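Saden 359 Folding Workbench

Item group: Benches and stands
Supplied by: Lurnbridge Trade Equipment

The Saden 359 is a folding workbench for site and shop use. It ships flat and opens without tools. Both leg frames lock with a spring pin on the inside face; push each pin fully home before loading the top.

Specifications
Working height: 5 settings
Leg frame: square steel tube, powder coated
Top: solid beech, oiled
Top fixing: 11 countersunk screws, replaceable from below
Feet: rubber, screw-adjustable for uneven floors
Price: 1,649, delivery included

Use and care
Re-oil the top twice a year, or more often in a heated room. Wipe spills before they reach the end grain. Do not stand on the top or use the lower rail as a step. Check the hinge bolts after the first month and tighten if needed.

Spares
Feet, pins and hinge sets are stocked. Replacement tops are made to order and take nearly a month. Quote the number stamped on the left leg frame.

The older Darka bench uses a different hinge, and its parts do not fit the 359. Orders for Darka spares close in September.

Trade accounts: Lamisi Zakaria
Spares and repairs: Kwabena Quansah

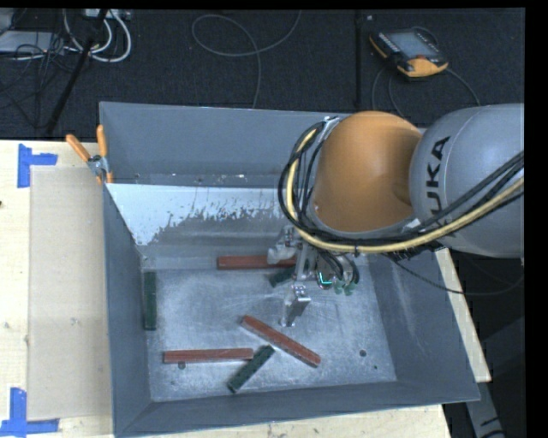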